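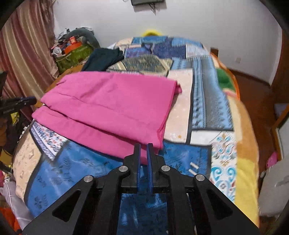

## Switching the bond ladder to a fund

My last fixed-rate bond at Hestby matured in January, and I did not roll it over. For years I had kept five of them, one maturing each year, with the proceeds of each going into a new five-year issue. The arrangement worked well enough while Hestby paid a decent margin over its easy-access account. At the latest renewal the margin was small, and the minimum deposit had gone up.

The money has gone into the Buten short-dated gilt fund, held on the Hikalus platform. It is an accumulation class, so the interest is added to the unit price and no cash appears in the account. In an ISA this makes no difference to tax. Outside one, the interest is still taxable in the year it arises, and you need the annual statement to find the figure.

### Costs

The fund charge is taken daily from the price. Hikalus adds a platform fee, worked out monthly on the balance and collected from cash, so I leave a small float uninvested. My first purchase was 833 units. The second, 354 units, went through two weeks later when the transfer from the bank cleared. Both were dealt at the noon price on the day after the order. If you place an order after the cut-off it slips another working day, and the order screen does not mention this.

### What changes

A bond held to maturity returns a known sum. A fund does not mature, and its price moves with yields. With short-dated gilts the movement is modest – a rise of one percentage point in yields would take roughly two per cent off the price – and the higher income makes that up over the following couple of years. I can live with that on this part of the savings. Money needed by a fixed date stays in cash.

I also looked at the Krishnan corporate bond fund. Its quoted yield was higher, but so was the average maturity, and a good part of the extra came from lower-rated issuers. I already hold shares for that sort of risk.

The remaining Hestby balance is in easy access until the tax year ends, when it will go across in one payment.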